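Slippers by the door - shelf, basket or nothing?
Forum > Home & Organizing > Entryways

doltex_dad wrote:
We went shoes-off in July and I'm losing the fight with the slippers. I put a low wooden shelf on the carpet and the plan was everybody parks theirs there when they leave. What happens is they get kicked off in the hallway and I step on them at 6 a.m. Does a shelf ever work for you people or should I give up and get a basket?

mrs_orozco wrote:
Basket! We had a Bistholm rack for years and it was just a thing to vacuum around. Now it all gets tossed in and I don't care what it looks like.

Yaowalak Thammasiri wrote:
I'm going to disagree, sorry. In a basket you're digging for the matching one every single time, and the soles end up on top of the part your foot goes in (yuck). I grew up with slippers at the door and they always went on a shelf, side by side. Ours are all the same light gray ones with a strap, so whoever comes in just takes a pair - no fighting over whose is whose.

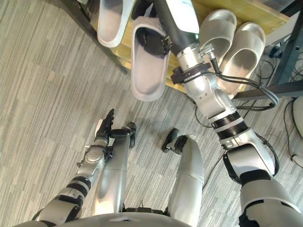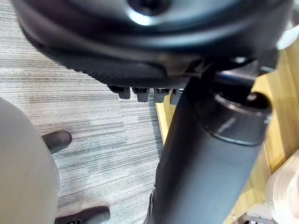 The low shelf matters more than people think. My first one was knee height and the kids never used it, they just dropped everything in front. With a low one you can step out of them and nudge them on with your toe. And grab them by the strap when you move them, it's so much quicker than pinching the heel.

mrs_orozco wrote:
OK but same slippers for everyone? My husband is a 13 and I'm a 6. Not happening in this house.

Yaowalak Thammasiri wrote:
Ha, fair. I buy 2 sizes, and the big ones go on the left. Guests figure it out!

provau_pete wrote:
I'm with the basket crowd, but put a rubber mat under whatever you pick. Ours slid on the carpet until I did. I paid 21 dollars for the mat and it's the best part of the whole setup.

doltex_dad wrote:
Mine slides too, now that you say it. I'll try the mat and matching slippers first. If I'm still tripping by next Wednesday I'm buying the basket.

mrs_orozco wrote:
See you Wednesday then :)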